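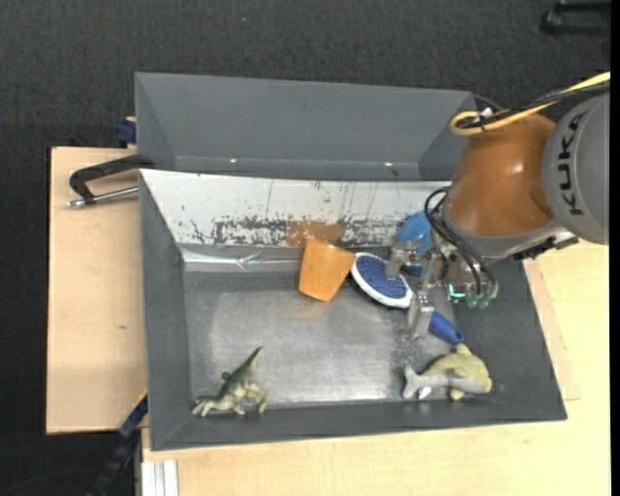
Blue-faced brush in the front bin, second bin behind. Torres building, sorting room.

Rilora Housewares - Photo Gallery
The Sorting Room

Posted 7/22/20

Rilora takes in mixed household goods, sorts them by type and sends them out again in sets. Most of what comes through is small: brushes, sponges, scoops, dish racks, lids, hooks and hangers. The sorting room is on the ground floor of the Torres building, next to the packing area. We moved in during April, after 13 years at the old address on the other side of the lot.

This page covers the bins and the table. Packing and shipping have their own pages, listed at the bottom.

The bins

The gray bins are the ones most visitors ask about. The walls flare out toward the top, so there is more room to reach in than the floor of the bin would suggest. Small items slide down the slope and end up near the middle, and long-handled ones tend to settle flat.

They get heavy use. The floor of the front bin is scuffed and speckled, with a shiny patch across the middle. On the far side, the white sloping panel has a long band of chipped and scraped paint along its lower part, and a few thin scratches above that. We repaint the panels when the chips start to flake into the goods. Scratches we leave alone.

Bins are wiped out between product types. Anything that sheds - natural bristle, straw, cork - is sorted last in the day, and the bin gets a full wash afterward.

The table

Both bins sit on a light wooden work surface, one behind the other. We tried them side by side for the first 2 weeks and went back to this layout. The back bin is for goods that have already been checked and the front bin is for goods waiting their turn. When the front one is done, the back one is emptied into totes and the two jobs start over.

The floor in this room is dark charcoal carpet. It came with the building. It is quieter than the concrete we had before, and a dropped brush doesn't chip. It is harder to sweep, and lint shows up on it right away. A vacuum is kept by the door.

Brushes

Brushes are the largest group we handle. A typical delivery from Gredico has 2000 pieces in it, with dish brushes, scrub brushes and dustpan brushes all mixed together. They are sorted by head shape first and by color second. Handle length is checked at packing.

What we look for on each one:

Bristles even and firmly set
No split where the head meets the handle
No labels or glue left on the face
Hanging hole clear, if there is one

Brushes that pass are packed 40 to a carton. Ones with a cosmetic mark go to the seconds shelf in the front shop. A cracked handle means the brush is taken out of stock.

Using the pictures

Schools and local papers may use pictures from this gallery with the credit "Rilora Housewares." For larger files, write to the office and give the title of the page and the caption of the picture. Please don't crop out the caption if you print a page from the site.

Visits

The sorting room can be seen from the hallway window during shop hours. Group visits are by arrangement - parking is behind the Torres building, and the entrance is the green door past the loading dock. Closed-toe shoes are required past the hallway.

More galleries

Packing Area
Cistora Shelving, Before and After
Loading Dock
Front Shop and Seconds Shelf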